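1st June
By the Brelturley members' desk

Battery rebates – what changed

Quick one this month, lots going on. The Kaijage home battery rebate is open again and it pays up to $2450 per household. Same form as before, but you now need the installer's quote AND a recent power bill. Two pages, both signed. Leave one out and it goes to the bottom of the pile.
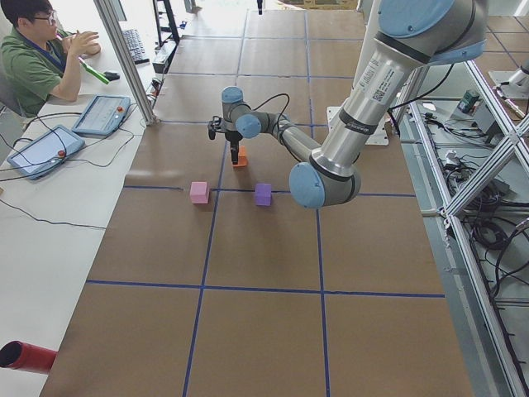

Renters can apply too, with a letter from the owner. Batteries already installed don't count, sorry, we asked. Vestine and Pulodex units are both on the approved list. Check the model number on your quote tho, older Vestine ones dropped off.

Payment comes as a check, not a bill credit. Allow 20 working days once they confirm they have recieved everything.
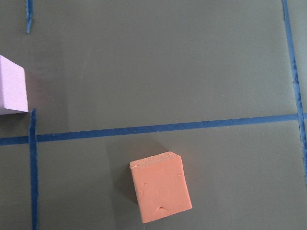 Evening rates

New peak rate starts in July. If you have a timer on the water heater, reset it before then – the cheap hours move later. Full table goes out with your next bill.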